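Wedside's rack robot back at work after wrist repair

I spent Wednesday morning on the floor at Wedside - literally on the carpet, at one point - watching Ľubica Matoušek get the rack robot going again. It had stopped mid-shift with fault 3812, which the Wakik controller gives you when a wrist joint draws more current than it should. By the time I turned up she had the old bearing in a saucer and a new one from Stamness half pressed in!

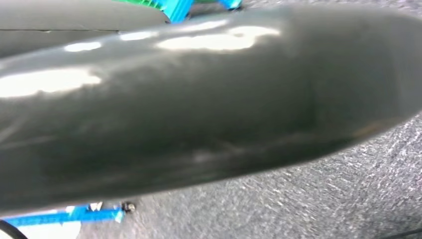 Ľubica's routine after any wrist job is the same. She sets the zero position again, runs the joint slowly through its full travel 26 times and checks the current after each pass, and only then lets the gripper have a part. Glossy parts are the ones she fusses over (she wiped the fingertip pads twice while I was there). A dark shiny curve like that throws big white glare straight back at the wrist camera, so she had to bring the exposure down a good bit before the Adugna vision software would settle on an outline. She reckons that took longer than the bearing did, and she wasn't thrilled about it.

Then there's the cable. It has to have enough slack to let the wrist turn but not so much that it catches on a shelf upright, and she moved the clip three times before she was happy. 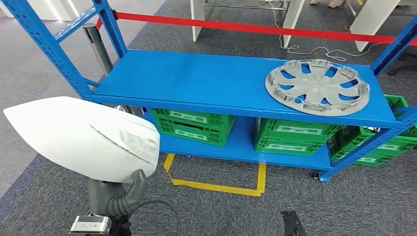
The last job was the grip force, which she dropped by 6 per cent to go easier on the new bearing. She'll take the cover off again in March to look at the grease, and she's asked Stamness for a spare so the next stoppage is a shorter one. I've asked to come back for that - I'm bringing my own kneeling mat.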